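FOR IMMEDIATE RELEASE

Flatcombe repair fair back for August, bigger hall, longer hours

FLATCOMBE — The Flatcombe Repair Fair returns this August at the old Manríquez bus depot on Mill Road. Doors 9 a.m., last items taken in at 3 p.m. Free entry. Parking round the back, not on the verge please.

Last year's fair took in 402 broken items over one long day. Toasters mostly. Also sewing machines, bikes, two accordions and a lot of lamps. More than half went home working. Waiting times were too long and we heard about it, so this year there are 15 benches and a proper ticket system at the door.

New for this year: a clocks and small gears bench, run by the Jelta workshop. Bring mantel clocks, wind-up toys, kitchen timers, hand mixers with stripped gears. Jelta will have a parts drawer on site but can't promise a match for everything. If you have the broken piece, bring it. Even if its in bits. Put it in an envelope with your name on.

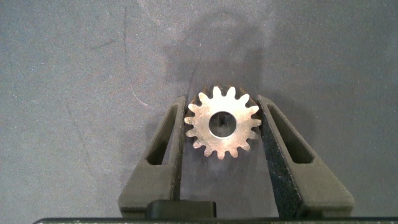 Sewing and mending is upstairs again, bike repairs out in the yard if dry. Electrical items get a safety test before they leave the building, no exceptions. No microwaves, no gas appliances, no TVs over 32 inch. One item per ticket, but you can rejoin the line.

Gukance, the hardware store on Station Street, is paying for the hall and giving out 13 starter tool kits by drawing at 2 p.m. You need to be there to win. The store is also taking dead batteries and old cables for recycling at the front desk all day.

"We expect some 1,000 people through the doors, up on last year, and the depot can take it," the fair's organizers said. "Come early if it's a sewing machine. Those take a while."

Food from noon — soup, flatbreads, tea. Cash and card. The depot is step free on the ground floor, there is no elevator to the mending room but menders will come down to you, just ask at the ticket desk.

Press welcome from 8:30 a.m. for set-up and interveiws. Please sign in at the side door. Photos inside the hall are fine, ask first at the benches.

ENDS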